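Gripper finger covers for ceramic plates: thick padding or bare fingers?

Asked by Zuzanna Olszewski
Category: Grippers and end tools

Hello everybody. I am testing two kinds of finger covers for parallel grippers on a two-arm setup, and I would like to hear from people who have done more of this than I have. Our task is clearing a table: plates, cups, bowls, forks and spoons. The small things are not my problem today. My problem is the dinner plates.

The plates are smooth and quite large. We tried first to take one with both arms, one gripper on each side of the rim, and to raise it a little before moving it away.

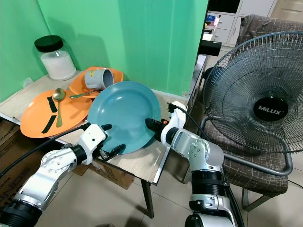 Teal plate between the two grippers, left arm and right arm both on the rim.

With two arms the plate is stable, but the arms must agree with each other all the time. If one is late, the plate turns in the fingers. Our controller is a Prisora and we send both arms their targets from the same loop, so I believed the timing would be good. In the log I see that the left arm is sometimes 11 milliseconds behind the right one. I do not know if this is enough to explain the turning, or if the fingers are simply too slippery.

So I also tried with one arm only. This is faster and the program is much shorter, and I had hoped that it would solve the question of timing completely.
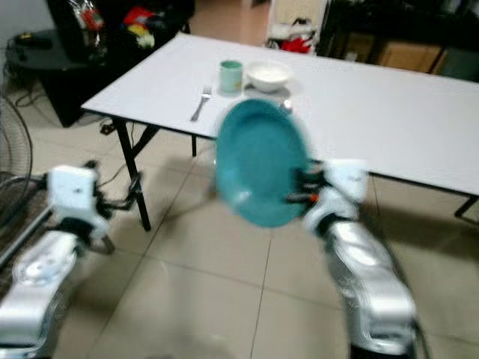
The trouble is that all the weight is then on one small contact place. When the wrist rotates quickly, the plate begins to swing, and I must wait before I can put it down. If I close the gripper stronger, the swing is smaller, but I am afraid for the rim and for the covers. The covers are already my second worry, please look at the tip on the right side.

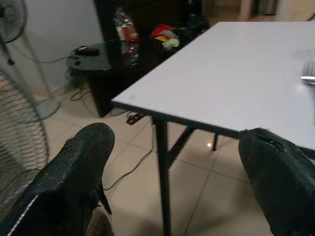
Padded covers on both fingers. The right one has a hole at the tip.

I keep a notebook of cycles for each pair of covers. This pair has 503 closings in it. I had expected much more from a thick material. The left one still has a whole tip, so I suppose the load is not equal, but I cannot say why.

My questions are these. Would you continue with thick padded covers, or change to something thin with better friction? And for the plate, would you stay with two arms or with one? We cannot change the grippers themselves before October, because the budget is closed. Thank you for your patience with my English.

Answer from Prasertsri

Your English is fine. I would separate the two problems, because you are now changing the number of arms and judging the covers in the same test.

For the covers: thick padding is pleasant for ceramics, but it moves under load. The finger stops, the padding does not, and the plate rotates on it like on a cushion. We went to thin silicone, 2 mm, glued on the flat part and wrapped over the tip. It wears too, but you see it coming. A tip that touches the tabletop each time it goes under a rim will be finished first, whatever material you take. Check the approach height of your right arm against the left. If it is lower by even a little, you have your hole.

For the timing: 11 milliseconds at slow speed is not much. Record the commanded position and the real position of both arms and compare them. If the commands leave together and the positions do not follow together, look at the gains of the left arm before you blame the controller.

For one arm or two, I would use one arm for small plates and two for the large ones. Slow the wrist only during the rotation. You do not need to slow the whole path.

Answer from Flellska

Thin covers. Padded ones are for demos.

Answer from Staststead

I do not agree fully with the short answer before me. We kept padded covers for glass and they were good there. For heavy plates we did change to thin ones.

One cheap test before you buy anything: exchange the left and right covers, use fresh ones on both sides, and run the same program. If the right tip is damaged again, the path is the cause. If the damage goes to the other side, it was the cover. We did this with 4 pairs and it took one afternoon.

Also please measure the closing force at the tip and at the middle of the finger. On ours the two values were very different.

Comment from Zuzanna Olszewski

Thank you all. I compared the approach heights this evening and the right arm is programmed 4 mm lower than the left. I had copied the value from an older program for cups and did not notice it. I will correct it, put fresh covers on both sides and repeat the test with the exchange which Staststead describes. The 2 mm silicone is ordered also. For Prasertsri: is the glue you use possible to remove again, or do you cut the silicone off?

Comment from Prasertsri

We cut it off with a blade and clean the finger with alcohol. Double-sided tape is easier to remove but it creeps when you hold a plate for long.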